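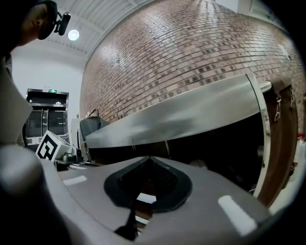
第6章 从画面到位姿：手持夹爪的感知软件

读到这里的同学，大概都已经把第2章的坐标变换练得比较熟了，至少看到一串带上下标的矩阵，不会再想合上书去泡茶。这一章我们要把那些矩阵真正用起来（终于！），用在一件听上去很简单的事情上：一个人拿着夹爪在房间里走动、伸手、夹取，夹爪上的相机一路拍下画面，我们的软件要说出每一时刻夹爪在哪里、朝着哪个方向、手指张开了多少。

我第一次教这部分内容的时候，把它排在了控制那一章的后面，心想感知嘛，调几个现成的函数就行了。结果那一学期的答疑时间几乎都耗在了这里，学生们带来的问题五花八门，有的轨迹在墙里穿来穿去，有的夹爪在桌面下面做了一整段漂亮的抓取，还有一位同学的轨迹看起来完美无缺，只是整个左右颠倒。所以这一版我把它提到了前面，篇幅也放宽了不少，请大家耐着性子慢慢读，配套的练习最好边读边做。

本章的程序都放在课程软件包 Zuris 里。它是 Nives Bortolotti 和 Remigiusz Jabłońska 在教学间隙一点一点写起来的，代码朴素，注释倒是很啰嗦（和这本书的作者脾气差不多）。书中的说明对应2021年10月6日的版本，之后若有函数改了名字，请以软件包里的更新记录为准。

学完这一章，你应当能够独立完成鱼眼相机的内参标定，能够从方形标记求出相机的六自由度位姿，能够把两路时间戳不一致的数据对齐，也能够在轨迹出错时，大致判断错在哪一层。最后这一项没有专门的小节，它散落在各处，我在旁边都留了提示，遇到时请多停一会儿。

6.1 弯曲的直线

多数同学学计算机视觉，是从针孔模型入门的。空间里的一条直线，投到图像上还是一条直线，干净利落，推导起来也舒服。可是夹爪上的相机离被操作的物体很近，手一伸过去，普通镜头里就只剩下一小块桌面了，连夹爪自己的手指都未必看得全。换成鱼眼镜头，视野一下子开阔起来，天花板、墙壁、家具和手指可以同时出现在一幅画面里，这对后面的定位非常有利，远处那些不动的东西正好拿来做参照。

代价就是直线弯了。红砖墙是我特别喜欢的例子：一层层砖在实际的墙上是平直的，到了鱼眼画面里却向外鼓起来，像一只桶的箍。同一面墙，落在靠近图像中心的部分弯得轻一些，越往边上走，鼓得越厉害。第一次看到的人常常以为镜头坏了，其实镜头好好的，它只是按照另一套投影规则在工作，我们的任务就是把这套规则写成软件认得的形式。

针孔模型里，入射角为 θ 的光线落在离图像中心 f·tan θ 的地方。θ 接近直角时，正切值会冲向无穷，再大的传感器也装不下。鱼眼模型换了一种写法，最简单的是等距投影，r = f·θ，半径随角度均匀增长。真实镜头和等距投影之间总有一些偏差，于是我们在后面补上 θ 的几个奇次项，系数由标定求出。公式本身不难，难的是记得住自己用的是哪一个。请大家养成一个习惯，把模型名称和系数存在同一个文件里，千万别只存一排光秃秃的数字，过了一个假期回来，连你自己都认不出它们是谁。

还有一件小事值得先讲。鱼眼图像的四角往往是黑的，有效画面是中间一个圆。特征提取程序不懂这些，它看见圆周上明暗分明，便高高兴兴地在那里找出一大堆角点，而这些角点随着相机一起走，永远不动。夹爪自己的外壳也是同样的道理，它占着画面下方很大一块，人走到哪里它都在原处。如果不把这两部分遮掉，定位程序会很有把握地告诉你：相机没有移动过。Zuris 里的 make_mask 函数就是做这件事的，画一次遮罩，同一套设备可以一直用下去。不过手指是会开合的，画遮罩时请把手指张到最大和合到最小的范围都包括进去。外壳上的反光也要留心，光斑会随着姿态在表面上滑动，遮罩画得太紧，它就会从边上溜出来。

6.2 标记能告诉我们什么

方形的黑白标记在机器人实验里几乎随处可见，有的印在方块的一个面上，摆在台面上，有的直接装在夹爪上。它的好处是图案编码已知、边长已知，四个角点一旦找准，就能算出标记相对于相机的位置和朝向。双手操作时这一点尤其宝贵：一只夹爪的相机里看得到另一只夹爪和它上面的标记，两只手的相对位姿就有了一个直接的观测，用不着绕道整个房间的地图。

读者可能会问，既然每只夹爪都能各自在地图里定位，把两个结果相减，不也能得到相对位姿吗？能，而且大部分时间里我们确实这么做。只是两条轨迹各有各的漂移，相减之后误差会叠在一起。两只手配合起来递东西、拧盖子的时候，房间里的绝对位置错一点没有关系，两只手之间错一点，东西可就掉了。标记给出的观测虽然断断续续，却能时不时地把这个差值拉回来。

使用标记时有几个老毛病，我在这里先提个醒，细节留到后面的推导里。标记斜得太厉害时，四个角点挤在一起，位姿解会在两个相近的答案之间来回跳，画出来的夹爪像在点头。标记离得远、在图像里很小时，平移量还凑合，旋转就很不可靠。角点一定要先按上一节的鱼眼模型去畸变，再送进求解器；顺序弄反了，程序照样会给出结果，数字看着也像模像样，这种错误最难查。

Zuris 的 solve_tag 函数会把两个候选解连同各自的重投影误差一起返回，不替你做选择。学生们对此颇有怨言，嫌它多事。我倒希望大家把两个解都画出来看一看，看过几次之后，你对“什么样的角度靠不住”就会有一种手感，比背下一条阈值有用得多。
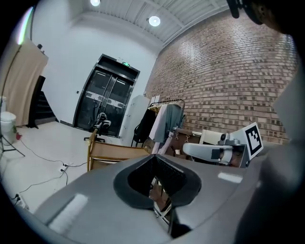
6.3 两只夹爪，两个时钟

现在把左右两只夹爪的数据放到一起。它们各有自己的相机，也就各有自己的时钟。开机的时刻不同，晶振的快慢也有微小的差别，两份录像里写着同一个时间戳的画面，未必拍的是同一瞬间。在课程的练习数据里，两路的初始偏差约为200毫秒。听起来很短，可是手的动作很快，在这段时间里足够伸出去好一截了。

对齐的思路其实很家常。设想你和朋友各录了一段同一首曲子，要把它们叠在一起，你会找一个两边都听得清的鼓点。我们也找这样的鼓点，只不过用的是运动：操作者在开始录制后，让两只夹爪一起上下晃几下，两路惯性传感器都会留下形状相近的波形，求它们的互相关，峰值所在的位置就是时间偏差。要注意的是，两只手晃动的幅度和姿态难免不同，直接拿某一个坐标轴的读数去比并不稳妥，通常取角速度的模长，这样就与传感器的安装方向无关了。

偏差求出来以后，还需要插值。位置用线性插值即可，旋转请用第2章讲过的球面线性插值，不要把四元数的四个分量各插各的再归一化了事。后一种做法在相邻两帧转得很小时看不出毛病，转得一快就会露馅。插值前记得检查相邻四元数的符号，点积为负就把其中一个取反，否则夹爪会绕远路转一大圈。这个错误我自己犯过，而且不止一次！

若录制的时间较长，只求一个固定偏差就不够了，还得估计两个时钟的相对快慢。做法是在录制结束前再晃一次，得到尾部的偏差，然后在首尾之间连一条直线。更细致的处理放在本书第209页的附录里，初读时可以跳过。

动手试一试

打开练习数据，先不做任何时间对齐，直接把两只夹爪的轨迹画在同一个坐标系里，找一段双手一起移动的动作，观察两手间距的变化。然后用互相关求出偏差，对齐后重新画一次。请把两幅图都保留下来，写几句话说明你在哪个时刻看到了最明显的差别，以及当时两只手正在朝什么方向运动。做完之后，故意把偏差的正负号写反，再画第三幅，记住它的样子，做6.4节的联合优化时还会遇到它。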